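Cludirach Community Help › Kitchen and cleaning

Green stains on white dishes, and on the tray also

Asked by Hanane Alaoui, 12th April

I have white dishes which got blue-green marks from food colouring. We made icing for my daughter's class and I left everything too long on the bench. I washed them two times with normal dish liquid and the marks are lighter but still there. The small green tray has also pale smears at the bottom that I cannot remove. Is it safe to use bleach on plates we eat from? I would prefer something gentle, if it exists.

2 answers

Mounir Bouzid
Just chuck them in the dishwasher on the hottest one. Worked for mine, mostly. Don't know about the tray.

Marked as helpful by 52 members

Please do not begin with bleach. Make a thick paste of bicarb soda and a little water, put it on the mark and leave it for half an hour. Then rub with a soft damp sponge in small circles, and rinse. If you still see colour, repeat it — the second time usually takes more than the first. Avoid the green scourer, it can scratch the glaze and then the next stain goes in deeper.

For the tray, I would try warm water with white vinegar first. Pale smears are often only dried soap or hard water. Do not mix the vinegar into the paste, they cancel each other. 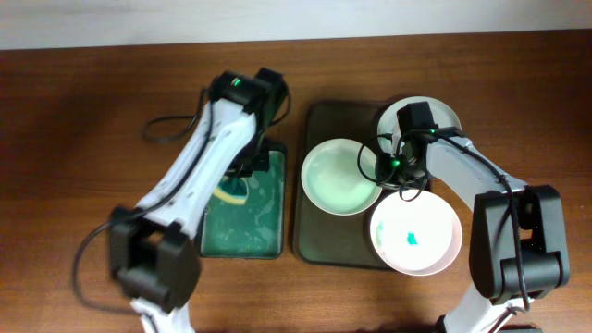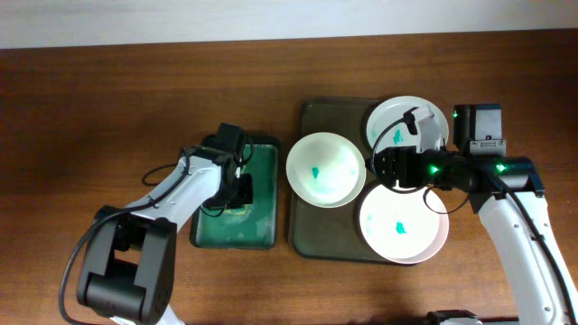
Nabila Metwally
Community helper, Kitchen and cleaning — 144 answers

One more thing, for old plates with fine cracks in the glaze the colour may stay forever. I have a bowl like this since June and I use it for onions.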